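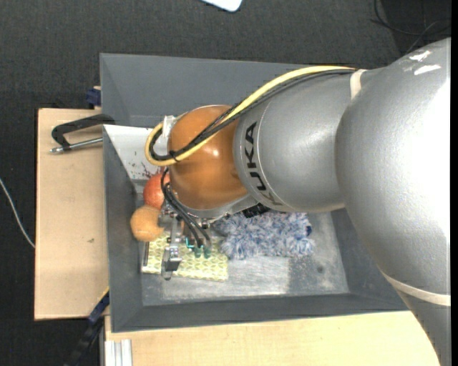
Ronaldo Layug wrote to tell me I'm wrong about returning library books late, and that a fine is the only reason he ever brought one back. He grew up in Okdale, where the branch charged by the day, and he says the dread of that little slip did more for his character than any teacher.

Well, Ronaldo, I had the dread too. I was nine, I had a book on volcanoes under my bed, and every week it stayed there I got more scared to take it back. So I didn't. I stopped going to the library for 2 years! I'd walk the long way down Policarpio Street so I wouldn't have to pass the front doors. The book was fine. I was the one who went missing.

That's my whole problem with fines. They're supposed to bring the book home, and with a certain kind of kid (or a certain kind of grown-up, and I've been both) they just keep the person away. Our library dropped them last December and the grumbling hasn't stopped. People talk as if the shelves will be bare by summer. My neighbor Florante Agbayani told me over the fence that a rule with no price on it is only a suggestion, and he'd like to know who's going to pay for the new mysteries now.

I get it, I do. It bugs me when I'm waiting on a hold and somebody is clearly sitting on it. But there's still a bill if you never bring the thing back – you just don't get dinged for being slow. And a dime a day never scared the folks who could afford it. They paid up and called it a donation. The ones it stopped were moms with 8 picture books out and a car in the shop.

I finally took the volcano book in, by the way. My aunt made me. I had 60 cents in my fist and the lady at the desk stamped it and asked if I wanted the one on earthquakes. I did. I still think about how easy she made it, and I'd like every kid in town to get that same lady, at that same desk, with nothing in their fist at all.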